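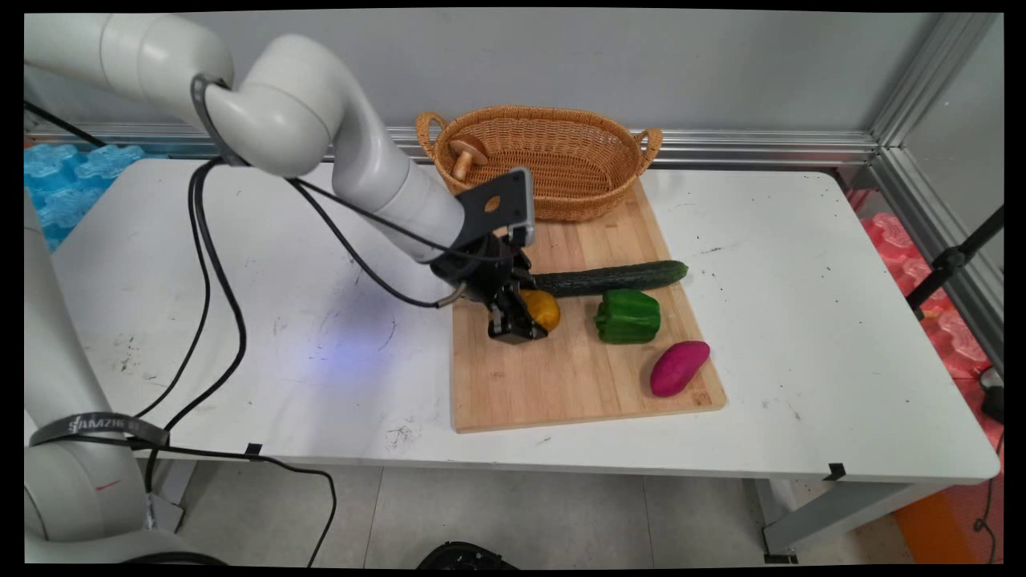 Grasp planner stops reporting success when objects are close together
Skeltus User Forum – Perception and Planning

r.verbeke
Posted: Saturday, July 2, 2022

Dear colleagues,

We are evaluating release 11 of the Bura grasp planner on a single-arm cell with a two-finger gripper. The task is to transfer vegetables from a cutting board to a wicker basket at the back of the table. With one object on the board, the planner performs as documented. When a cucumber, a green pepper, a sweet potato and the yellow lemon-shaped item are placed near one another, it frequently returns NO_FEASIBLE_GRASP for the yellow item, although an operator driving the arm by hand can reach it.

Current settings: planning timeout 2000 ms, 100 grasp candidates per object, collision padding left at its default. The segmentation masks have been inspected and are satisfactory. We should be grateful for advice on which parameter to examine first.

Rianne Verbeke

garkach_support
Please state the padding value explicitly. The default differs between configuration files, and the file supplied with the Kramer driver package overrides the planner's own setting. The effective value is printed in the start-up log.

r.verbeke
Thank you. The log gives 40 mm. I had assumed a much smaller figure.

garkach_support
That would account for the rejections. Padding is applied to every neighbouring object, so the end of the cucumber will exclude most finger positions on the yellow item. We recommend lowering the value in stages and recording the rejected candidates at each stage.

motion_desk
I must disagree in part. Lowering the padding hides inaccuracy in the object model. With a fixed camera, the far side of each vegetable is inferred, and the padding is all that protects the fingers from that error. In our department the same change led to repeated contact with neighbouring items. I would leave the padding as it is and change the order of picking, so that the cucumber is removed first.

garkach_support
The order of picking is a reasonable measure where the application permits it. Some applications specify the order in advance.

r.verbeke
Ours does. The item is named by a spoken or typed instruction and the planner may not choose another. We could, however, permit a preparatory push.

tlindow
A push needs a contact model, and a pepper lying on its side does not slide predictably. Before going that far, set the padding per object class. The cucumber is close to a cylinder and fits its model well. The pepper does not. There is a class_padding table in the scene file for this purpose – it is described under collision geometry and not under grasping, where most people look.

motion_desk
Per-class padding I can support, provided the values come from measured fitting error and are not simply reduced until the message disappears.

r.verbeke
Agreed. We shall measure the fitting error for each class and enter the values accordingly. May the table be reloaded without restarting the planner?

garkach_support
No. A restart is required in release 11. Reloading at run time is planned for August.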